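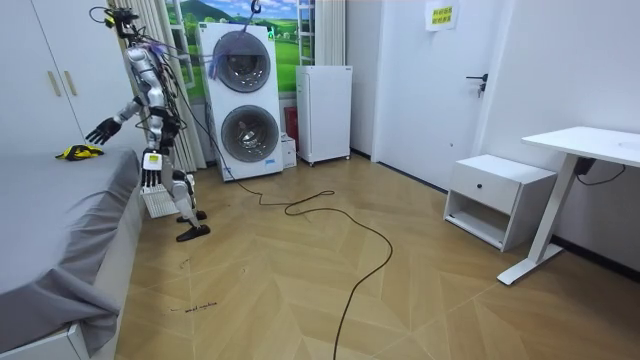

Section 3: Fitting the sheet and clearing the bed surface

Reading time: 3 minutes

This section applies to the Kindetti single bed with panel base. Complete Section 2 (base assembly) before starting.

Before you begin

Close the wardrobe doors and draw the curtains clear of the mattress. Allow enough floor space to stand at the long side of the bed with one foot forward of the other. Remove gloves, clothing and other small items from the mattress.

CAUTION: Do not lift the mattress by its cover. Use the side handles only. The seams are not rated to carry its weight.

Fitting the sheet

1. Set the mattress square on the base. The gap at the head end must not exceed 27 mm.
2. Unfold the flat sheet across the mattress with the wide hem at the head end.
3. Centre the sheet. The overhang should be equal on both long sides.
4. Tuck the foot end under the mattress first, then the head end.
5. Leave the long sides hanging, or tuck them in if the base panel is to remain visible.
6. Smooth the surface from the centre outward with an open hand.

Note: A loose drape is acceptable on the wall side. On the open side, the hem must clear the floor - a trailing hem collects dust and is a trip hazard.

Clearing the surface

7. Pick up small items one at a time. Lift crumpled fabric straight up; dragging it pulls the sheet out of line.
8. Place gloves in pairs in the wardrobe or a drawer. Keep work gloves separate from bed linen.
9. Check the sheet again and repeat step 6 if needed.

CAUTION: Keep bedding and curtains away from vents and heaters.

Replacement sheets are listed under part 26 in the Jiltuvell parts list. Colours may vary from the sheet supplied - grey and white are interchangeable in size.

Manual revised 8th October. Technical editor: Raimo Heinonen.

Contact Jiltuvell Support, Mulbridge | © Jiltuvell Home | Back to top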